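November
By Lensa Woldemariam, Vimance Press Office

Vimance to take over Cledonau workspace from Jekov

Vimance has signed a lease on the Cledonau unit previously held by Jekov. The unit has 994 square meters of floor area. The lease covers the main hall, the loading bay and 115 parking spaces, and passes to Vimance at the end of the month. 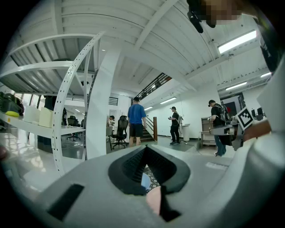
Interior with white ribbed ceiling and structural beams.

The existing roof structure will be kept. Nygård, the contractor for the works, will add insulation to the outer face of the roof, replace the gutters on the north side and reseal the joints at the wall line. Work will be carried out in three phases, with the loading bay first. Access from the service road stays open during all phases.

Lighting is included in the second phase. Circuits will be split into two zones with separate switching, and fittings will be replaced zone by zone. Load figures for the new circuits have been filed with the building permit.

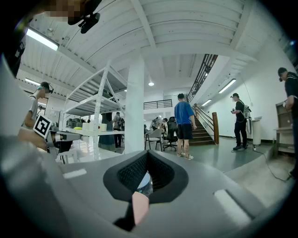
Terms of the lease

The lease runs for more than 3 years, with one option to renew. Rent is fixed for the first term. Jekov keeps its storage yard next to the site under a separate agreement.

Contact: Lensa Woldemariam, Vimance Press Office
© Vimance. All rights reserved. | Back to top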